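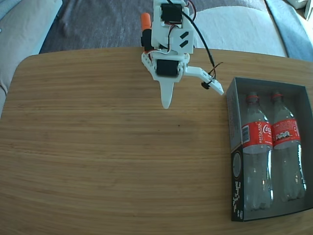 Sosina Tilahun, Workplace Reporter
2026-02-01

Search this site Enter keyword Go

Mekville gets a rulebook for small robot arms, and it is short

MEKVILLE – The Derese workshop has published rules for the small robot arms its members build, program and occasionally shout at. The rules fit on 3 pages. The previous version, a handwritten note taped beside the light switch, said "be careful."

Under the new code, which takes effect in April, any arm running on a shared table must have a person within reach of its power plug. Cables must be secured so that the arm can move through its full range without snagging one. Fingers, human, stay out of the gripper while the motors are on.

Henok Lemma, who wrote most of the text, said the last rule drew the longest discussion.

"People wanted an exception for when you're just nudging something into place," Lemma said. "That is exactly when you get pinched."

The workshop has 220 members, and Lemma said desktop arms have become the thing newcomers want to build first. Many are 3D-printed, driven by hobby servos, and set to work on whatever is in the recycling. Sorting empty soda bottles into a box is a popular first job. It is a task most adults can do while on the phone, and it can take a robot arm a whole weekend to learn.

The code has opinions about the bottles, too. Test objects must be empty and unbreakable. Glass is out. So is anything with liquid in it, a clause Lemma described as "written from experience" before asking to move on to the next section.

The next section covers labeling. Each arm must carry a tag with its builder's name, its supply voltage and the date its screws were last checked. Printed brackets have to be looked over for cracks before every session, and a cracked one goes in the scrap bin the same day. Glue is allowed on cosmetic parts only. Deciding which parts are cosmetic took up most of one evening and is now settled in an appendix.

Members who take their arms home to a living room table are asked, politely, to follow the same rules there. The workshop admits it has no way of checking. The home section recommends clamping the base, keeping pets out of the room and never leaving a program running to go answer the door.

Not everyone is pleased. Builders in neighboring Trotisov, whose own club has operated for years on what its newsletter calls "common sense and a fire extinguisher," have called the code excessive for machines that struggle to lift a full sandwich. Lemma's reply was that a motor doesn't need to be strong to catch a sleeve, or to drag a laptop off a table by its charging cord.

The two groups will share a floor later this year at Zernivness, the regional makers' fair, where the Derese rules will apply to every table with a moving arm on it. Organizers are setting aside $1,425 for table clamps, plug strips with switches and a supply of tags. They have also ordered 400 printed copies of the code, which is more copies than there are arms expected, and possibly more than there are readers.

Builders who turn up without a tag will be given a pen. Those who turn up without a clamp can borrow one, in exchange for a shoe. Lemma said the shoe system has been used for the workshop's good screwdrivers for two years, and all but one of the screwdrivers are still there.

Comments on the code can be left at the Derese front desk until the end of the month. So far there have been several, mostly about the appendix.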